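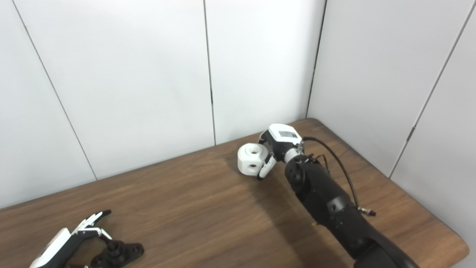

Tatcombe workshop adds drilled connector block to its furniture range

Tatcombe has begun supplying a new connector block for its flat-pack tables and shelving, replacing the steel corner bracket used until now. The part is called the Flalo block. It is white, close to cylindrical, with flattened faces and rounded edges, and carries one circular hole in the top face and a smaller round hole in the side. It went on sale in March through the workshop's own counter and through Cumirum, which handles trade orders.

The block joins a leg to a rail without a visible bracket. The larger hole takes the dowel at the top of the leg. The smaller one takes a cross bolt, which passes through the side of the block and draws the rail against one of the flattened faces. The rounded edges allow the block to be turned slightly during fitting before the bolt is tightened.

Oddur Stougaard, who drew up the part, said the shape was settled after several months of work on square versions. "A square block only goes in one way, and if the rail is a little out then the whole joint is out," he said. "With this one you set the face to the rail and then lock it. The corners had to go anyway. They marked the table top every time one was put down."

Tops in the range are sold separately and are not drilled in advance. A paper template is packed with each set, printed at full size, with the leg position marked for both square and rectangular tops. Buyers using their own timber are advised to check the thickness before drilling, as the supplied screws are intended for the workshop's standard board. Longer screws can be ordered at the same price.

The blocks are sold in packs of 4, enough for one table. Trade boxes hold 500. Each pack also contains the cross bolts, a hex key and a folded instruction sheet. Dowels are supplied with the legs and are not included with the block, a point that caused some confusion among early buyers and has since been added to the front of the packet.

Load tests were carried out for the workshop by Hettiarachchi, a small testing firm that has worked on earlier parts of the range. A table fitted with the new blocks was loaded evenly across the top and left to stand, then checked for movement at each joint. The firm gives a working load of up to 105 kg for a complete table. The figure applies to a table standing on a level floor with all bolts tightened, and does not cover shelving, for which a separate sheet is being prepared.

A second test looked at repeated assembly. The same set of blocks was fitted and removed until wear could be measured in the side hole. Slack was first recorded after 267 cycles. The bolt still held at that point, but the rail could be moved slightly by hand. The report recommends replacing a block once any play can be felt, and notes that the top hole showed less wear than the side hole throughout.

The main change for existing customers is in the order of assembly. With the steel bracket, the rails were joined first and the legs added last. The new sheet reverses this. Each block is pressed on to its leg with the side hole facing inwards, the legs are stood in position, and the rails are then offered up and bolted one at a time. Bolts are left finger-tight until the last rail is in, after which the frame is checked across both diagonals and tightened. The top goes on at the end.

Stougaard said most of the questions received so far concerned the direction of the side hole. "If it faces out, you can still put the bolt in, and the table will stand up," he said. "But the rail is then pulling on the wrong face and it will work loose. The next printing has a larger drawing of that step."

The block cannot be used with legs made for the old bracket unless a new dowel hole is drilled in the end of the leg. A drilling guide is available from the counter on request, and the workshop will drill legs brought in by customers at a charge per leg. Steel brackets will remain in stock for repairs, although no new tables will be supplied with them.

White is the only colour at present. A darker version was considered for use under walnut-coloured tops, but the first samples varied too much from batch to batch and were not taken further. Blocks should be wiped with a damp cloth and kept away from solvent cleaners, which may dull the surface.

Trade customers with open orders for the steel bracket can change them to the new block by writing to Cumirum before the order is packed. Orders already packed will be sent as they stand. The template, the assembly sheet and a summary of the load tests are available at the Tatcombe counter.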